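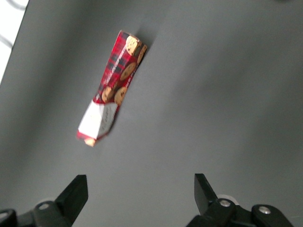

Why do students in Kandville skip breakfast so often? Mostly they run out of time, and the ones who do have time don't feel hungry before first period.

That's the short version of my project, anyway. The long version took me from January to the end of spring, and it started because my own stomach growled so loudly in a math test that the person in front of me turned around. I figured I couldn't be the only one.

My plan was simple. I made a paper survey with nine questions and handed out 80 copies at lunch. I got 65 back, and two of those were unreadable (one had soup on it), so everything in this report comes from 63 surveys. I wanted more, but our school only lets you take over the Mathur Hall tables for one lunch period per project, and the debate team had already signed up for the next one.

What I asked

I asked what time people got up, how they got to school, whether they ate anything before first period, and what it was if they did. I also asked when they first felt hungry. I left names off because my teacher said people would be more truthful, and I think that was good advice — a few of the answers were very truthful.

What came back

The bus riders skipped the most. The Skimine Road bus comes before it's even light for half the year, and lots of people on that route wrote some version of "I'd rather sleep." Walkers did better, which surprised me! I had guessed it would be the other way around, but walkers leave later, so I guess they have a few extra minutes in the kitchen.

The snack answers were my favorite part to read. Cookies, chips, cold pizza, a granola bar from the bottom of a backpack, somebody's little brother's yogurt. Hardly anybody who ate on the way to school had something they'd call a meal. Most of them said they were hungry again by 10 a.m., and so did the people who ate nothing at all.

Problems

My question about sleep was badly worded. I asked "Do you sleep enough?" and people wrote things like "lol." Next time I'd ask for a bedtime. I also only reached students who eat in the lunchroom, so anyone who goes off campus to Saltari for sandwiches isn't in here, and those are mainly seniors.

What I'd try next

I'd like to see the school put out fruit and toast by the bus doors for two weeks, then run the same survey again with the sleep question fixed.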